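The Small Ekholm

29 January 2018

The key for the letter R came off on a train, between Nerumdale and Staltside, while I was writing to my brother about our mother's apartment. It did not break with a noise. It stayed on my finger for a moment, like a crumb, and then it fell between the seats.

I looked for it until the conductor asked if I was ill. Under the seat there was a ticket, a hair clip and a lot of dust. I thanked him and sat up again. The laptop was open on my knees, and in the place of the R there was a little rubber nipple with a metal plate under it. If I pressed the rubber with the corner of my nail, the letter came. So I finished the message in this way. It took a long time, and I noticed that I was choosing words without R. I wrote "mom" and "flat" and "money." I did not write "sorry," although I had planned to.

The laptop was an Ekholm with a 10-inch screen. I had bought it when I still traveled every week for the paper company. At that time the sellers in the shops laughed a little at such machines and wanted to show me bigger ones. It had 32 gigabytes of storage, soldered to the board, so it was always full. Every month I had to delete something. I deleted photographs of hotels, then photographs of food, then all the programs that I could not remember installing. But it went into my coat. I mean this literally: my winter coat has an inside pocket on the left, and the Ekholm went in there, and I could button the coat over it and walk in the snow with both hands free.

My brother's answer came before the train stopped.

"Have you been drinking," he wrote.

I read my message again and saw that in several places the R had not come after all. In one place it had come five times.
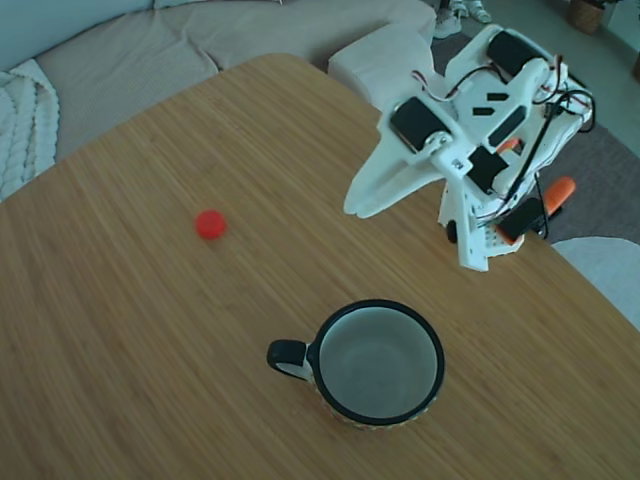
In Staltside I had an hour before the next train, and I remembered that there was a repair shop behind the station, called Baxter. I had passed it many times. It had a window full of old chargers, arranged by the shape of the plug, and I had always thought that this was a good sign. A person who arranges chargers will not lie to you.

The man inside was older than I expected. He had two pairs of glasses, one on his face and one on his forehead, and he changed them when he took the laptop.

"Oh, the small one," he said.

He turned it over and read the label at the bottom. He typed the whole number into his own computer, very slowly, with one finger. Then he waited. I could hear a radio in the back room, a program about fishing.

"They don't make the keyboard," he said. "They don't make the keys. They don't make the company, really."

"I only need one letter."

"Everybody needs one letter." He opened a drawer. It was a wide, flat drawer of the kind that is made for maps, and in it lay laptop keys in small plastic boxes, hundreds of them, black and gray and a few white ones. On each box was a strip of paper with handwriting. He moved his finger along the boxes. "I have an Ekholm A. I have some arrows. I have a 7. People come for E, always E and the space. I had an R in September."

I said that I could come back.

"It won't grow," he said.

I asked what he would do in my place. I think I wanted him to say that the machine was not worth it. It is easier when a stranger says this. For a year the battery had been finished after forty minutes, and the lid had a crack near the hinge that I had covered with tape. At home there was a brochure for a new one with a bigger screen and half the weight, and my wife had left it on my side of the bed, open at the right page.

He changed the glasses again and looked at me.

"What do you write on it?"

"At the moment, letters to my brother."

"Long ones?"

"They used to be short."

He nodded as if this was a technical matter. Then he went into the back room and the radio stopped. I stood and looked at the chargers from behind. When he came back he was carrying another laptop, a larger one, thick and dirty white, with the number 3016 painted on the lid in red, by hand. The paint had run a little under the last number.

"From the school in Nerumdale," he said. "They painted all of them, because the children stole them. Afterward nobody wanted to steal them and nobody wanted to buy them. It's the same maker. The clip under the key is the same clip. The cap is too big, but I can file it."

"Would it look strange?"

"It would look like an R that was filed."

He took a thin tool and lifted the R from the school laptop. It came away without any trouble. I felt a little guilty in front of that machine, which had survived the children. He put the cap in a small vise and began to file it, first one side, then the opposite side. After every few strokes he held it next to my T to compare. The white dust fell on his sleeve. I looked at the clock over the door and understood that I would miss my train, and I sat down on the only chair.

My brother wrote again. He wanted to know if I agreed about the price or not. He said the agent had called him twice and that he could not do everything alone, as he did in the spring.

He was right about the spring. I had been on trains. When our mother was in the hospital, I wrote to him from every station, on the Ekholm, very good messages, with advice. I advised him which doctor to ask for. I advised him to sleep. He answered with one word, usually "ok," and I was even offended sometimes, since I had put work into those sentences. It was so easy to write anywhere. I took the laptop out of my coat, I was a good son for ten minutes, and I put it back into my coat.

"Try it," said the man.

The new R was white. All my other keys were black, but his work was so exact that with closed eyes I could not find the difference, except that the surface was smoother. Many children had pressed it. I pressed it, too. I opened an empty page and wrote a row of them, and then the word "river," and then the word "mirror," which is a good test.
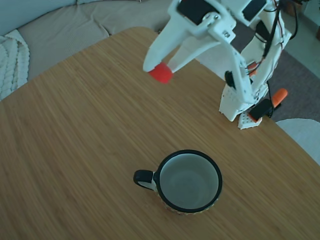
"How much do I owe you?"

"Forty for the work. The letter is free."

It seemed to me a lot for one key, and also not enough for the time he had spent. I paid with two bills. He wrote me a receipt by hand, and on the line for the article he wrote "R." He put the rest of number 3016 back on a shelf, open, with its one hole. I suppose the other letters are for whoever comes next.

The second train was an old one with hard seats, and the heating worked only on the window side. It goes back through the same stations. I had told the office that I would be in the city by noon, but at Staltside I stood in front of the board and saw that the train to Nerumdale left from the opposite platform three minutes sooner. I am not a quick person. I cannot explain it better than this: I had the laptop inside the coat and both hands free, and the door was open.

When we were moving, I took it out. The battery showed a quarter. I had a long answer in my head about the price, with two numbered points and a comparison with the apartment on the floor below. I began it. The white key was very visible. Every time I looked down to type I saw it before all the others, in the upper row, a little to the left of the middle, and every time I used it I knew that I had used it.

I deleted the first point. Then I deleted the comparison, which was correct, by the way, and which I could send later.

What remained was: "Sorry. I am on the train back. I can carry boxes today and tomorrow."

I checked it for missing letters. There were none. I sent it and waited with the lid open, although this is bad for the battery. We passed the sawmill and the long pond with the fence around it, and a field where somebody had left a tractor under a blue cover.

His answer came when the screen had already become dark to save power, so I had to touch a key to see it.

"Ok," he wrote. And under it, after a minute: "Bring tape. The wide kind."

I had only the tape that was on the hinge. I closed the laptop, put it into the left pocket and buttoned the coat, and I tried to remember if there was still a hardware store near the station in Nerumdale, on the side where the buses are.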